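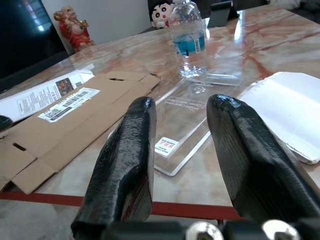 4.2 Where the packaging waits

By this point in the study I had stopped asking people how they recycle. They all gave me the same answer, and it was the answer printed on the side of the bin. What I wanted to know was where a box goes between the moment it gets opened and the moment it leaves the home, and for that I needed the diaries.

The 70 households in the Caltton and Denora groups wrote almost 900 diary entries between them. Of these, 513 mention a piece of packaging that was open and empty (or as good as empty) and still sitting somewhere in the home when the person sat down to write. I'm going to call this stuff "waiting packaging," which is a clunky name, but Junaid Usmani and I tried a few others and they were all worse.

The most common waiting place by a long way was a table. I had expected the hallway, or the floor by the kitchen bin, and both do show up. But people open things on tables, usually the low or square one in front of the sofa, and the packaging stays where it was opened. Tables are also where you need the packaging to be for a while. You want the insert in case there's a step you missed. You want the label in case the thing has to go back. One diary writer in the Denora group put it nicely: "I'm not keeping the box, I'm just not finished with it."

I love that line, and I think it explains a lot of what we saw. People kept telling me they would flatten the cardboard "in a minute," and plenty of them did flatten it, but flattening turned out to be its own stage. A flattened box takes up less room and looks dealt with, so it can sit on a table much longer than one that's still standing up. In the follow-up talks several people were surprised when I read their own entries back to them and the same flat box came up again and again, sometimes with a cup on it!

Labels slowed things down too. A shipping label has a name and address on it, or people assume it does, and quite a few of our households won't put a box out until the label has been peeled off, scribbled over or cut away. Peeling is a nuisance. The corner tears, the cardboard comes up with it, and then you go looking for a marker, and by then somebody has rung the doorbell. I coded these as "label stops" and they were much more common in the apartment buildings, where the bins are shared and the neighbors can read.
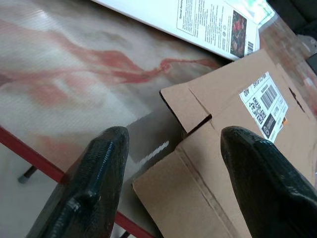 Mudassar Kazmi disagreed with me about the labels when he read the draft of this section, and his point deserves its space here. The label, he wrote, is an excuse people reach for when you ask them, and what they really want is to hang on to a decent box. He keeps them himself, he said, and he has never once scribbled over an address on a box he meant to throw away.

I went back through the entries with that in mind and he's partly right. Good boxes do get kept, and "good" mostly means small, clean and still able to close. But the label stops cover soft, bent and torn boxes as well, the kind you couldn't mail a pair of socks in, so I've left the code in and added a second one ("keeper") that can go on the same entry. Where the two overlap I have counted the entry once.

Plastic behaves differently, and this is the part of the coding I changed the most. Clear bags, trays and blister packs rarely get a stage like flattening. You can fold a blister pack, but it opens up again. A bag gets crumpled and put down, and since it weighs nothing it gets moved every time something else needs the spot, so it travels around the table all evening. Diary writers hardly ever named the bag when they listed what was out. They listed the cardboard, the bottle, the tube or whatever the new thing was, and only when I asked "anything else?" did the bag turn up. I suspect our plastic figures are low for this reason, and I haven't found a fair way to correct them.

Tubes and long packages were an unexpected nuisance for everybody. They roll, they don't fit in the bag with the other recycling, and they can't be flattened by hand very well. People lay them across a table or stand them in a corner, and the corner ones can stay there for months (one in the Caltton group was first written up in May and was still there at the closing visit). It's also hard to tell from across a room whether a tube has anything in it, which gives you one more reason to leave it alone. Our own coders, me included, argued about that more than once, and in the end we marked tubes as "open," "closed" or "can't tell."

Figure 4 shows the sort of mixture I mean, with drinks and packaging sharing a single surface.
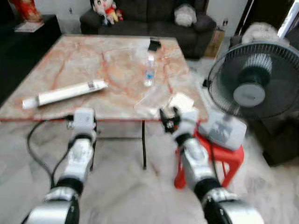 Figure 4. Living room table with a long white tube, a small water bottle with a blue label, and a crumpled clear plastic bag. A brown cardboard box is on the floor to the right of the sofa.

Drinks bottles gave us a small headache of their own. A bottle with water in it is a drink, an empty one is waiting packaging, and people's diaries don't always say which. We followed the writer's wording wherever we could. "My water" went in as a drink, "a bottle" on its own was coded as unclear, and the unclear ones are left out of the 513.

I haven't tried to say how long any of this ought to take. Some homes clear the table every night before bed, some do it when visitors are due, and a couple of people told me cheerfully that the table gets cleared when they want to eat at it. The timing, and what sets it off, is taken up in the next section.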